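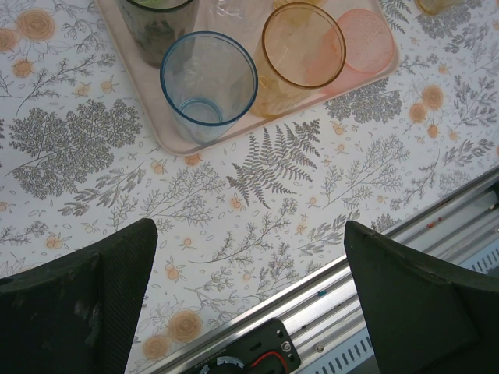
How many examples does a robot need before it can learn to handle a drinking glass?
It depends on how much the glasses, the light and the table change from one try to the next, but the people I visited plan on 260 good runs per task and then see how bad things look.

I got that figure within five minutes of arriving at the Bivico open day on 2024-01-31, before I had found the coffee. Bivico collects practice runs for other people's robots. If you make an arm and want it to tidy a table, you can send them the job, and they will tidy a table for you until they can no longer look at one.

I had expected something with more chrome. The building sits between a tile showroom and a place that fixes boat trailers, and the visitor badge was a sticker that gave up at the first sleeve. Inside there are 7 stations, each with its own task and its own operator. The operator guides the arm through the job by hand, the cameras and the joints get logged, and at the end somebody presses a key for keep or a key for toss. The toss key is the shinier of the two.

The glassware station was my favorite. It runs a task they call Aneck, for reasons lost to an old spreadsheet. There was a flowered tablecloth, a pale tray and glasses in several tints, amber and light blue among them. I asked why they would not start with something simple on a plain gray table. The operator said they had, for most of last year, and the result was a robot that was very good at plain gray tables. Clear glass is hard on cameras, tinted glass is hard in a different way, and leaves and roses all over the background give the system plenty to be wrong about. 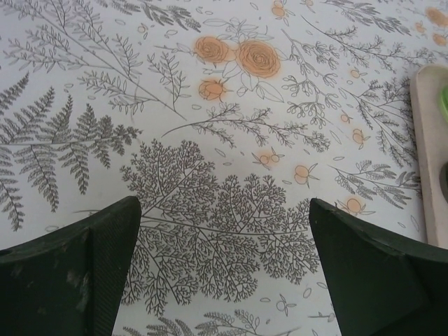

The Aneck station from the wrist camera, tray at right.

A run looks dull and is oddly tense to watch. The fingers come down, you hold your breath, and somebody across the room sneezes. Between runs the operator shifts things by a few inches, following a printed list so that nobody drifts into placing everything where it's comfortable. So far they have logged 348 runs on this task and kept 257, three short of the target. I was told the last few always take longest. I was also told not to lean on the table.

Bad runs aren't deleted. They go into a separate folder, and a review tool called Flurar lets you scrub through them and tag where the trouble started. My own turn, on a practice arm with a foam block, was tagged "hesitation" from start to finish.

The afternoon talk covered McPhee, their labeling guide. It spends two full pages on when a grasp begins. The room argued over that one until the sandwiches came. I sided with "first contact," mostly because I was sitting next to the people who wanted it.

Parking is free, but the lot fills up by ten. The next open day is in February, and they ask you to sign up ahead if you want time on the practice arm.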